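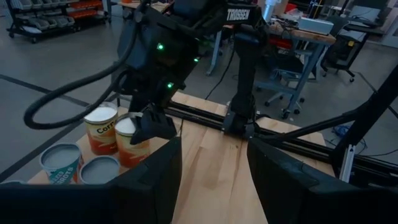
Figure 2. Can of corn at a wooden tabletop.

4. Stock rotation in household pantries

4.1 Background

Canned vegetables and fruit make up most of the shelf-stable food held in the Druvville households. The previous section dealt with how much was stored. This section deals with the order in which it was used. Advice leaflets assume that the oldest can is taken first. The pantry diaries do not support that assumption for any product group except soup.

Two retrieval patterns were coded. In front retrieval, the household takes the can nearest the shelf edge and places new purchases in the same spot. In rear loading, new purchases go behind the existing stock. Front retrieval leaves a residue of old cans at the back of the shelf - the "tail" in the tables that follow. A can was assigned to the tail when it had been passed over for at least 11 consecutive purchases of the same product. 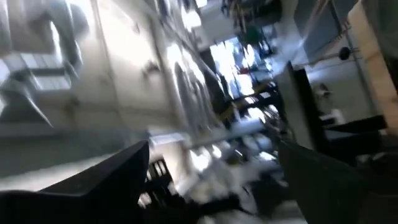

By Kaede Sasaki, Povdale
Last updated 30 Dec 2023
18 shares

4.2 Shelf depth and tail formation

Shelf depth was the strongest predictor of tail size. On shelves less than 400 mm deep, tails were short and often absent. On deeper shelves they formed within the first few purchases and stayed in place until the shelf was cleared for some other purpose, such as painting or a change of tenancy. Some cans remained in the tail for up to 18 months.

Household size had a weaker effect than expected. Larger households bought more but also bought more often, and the new stock covered the old at the same rate as it was eaten. Lighting was recorded on a simple three-step scale and is not discussed further; the Brallorero interviews suggest that people choose a can by position and only then look at it.

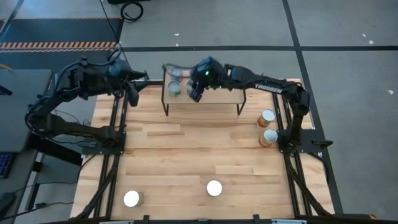
Figure 3. Light wooden tabletop with a small shelf in the center.

Shelf height was entered separately. Cans stored below knee level were more likely to be rear loaded, apparently because the household member had to crouch and could see the full depth of the shelf. The effect was present in Druvville and Brallorero but not in MacRitchie, where most low cupboards in the housing stock have a fixed center post. We treat the MacRitchie result as a property of the furniture.

4.3 Corn and fruit

Corn was the most evenly rotated vegetable. It was bought in small quantities, used in full, and replaced within the same week. Fruit behaved differently. Peaches and pears were often bought for a planned meal, and when the meal did not take place the can was moved to a higher shelf. Diaries refer to these cans as "the good ones" or "for guests."

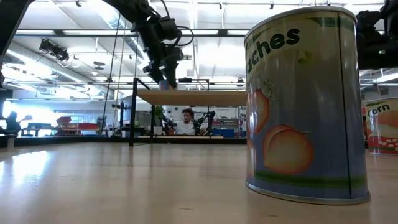 This relabeling matters for the model in Section 5. A can that has been set aside is no longer part of the ordinary queue, and counting it in the tail overstates the failure of rotation. We therefore ran the analysis twice, with and without set-aside fruit. The depth effect held in both runs. The household size effect did not survive the second.

Date marks were read by respondents less often than they reported in April, at intake. Where the diary and the intake form disagreed, the diary was used. Dents and rust were logged on a separate sheet and are covered in the appendix on discards.

2 comments

pantry_shelf
Did you record whether the cans were stacked? In my kitchen the top can always goes first, and what sits under it can stay there for a year.

R. in Brallorero
The point about fruit on the high shelf matches my mother's house exactly. Is the coding sheet for set-aside cans available? I would like to try it on jars.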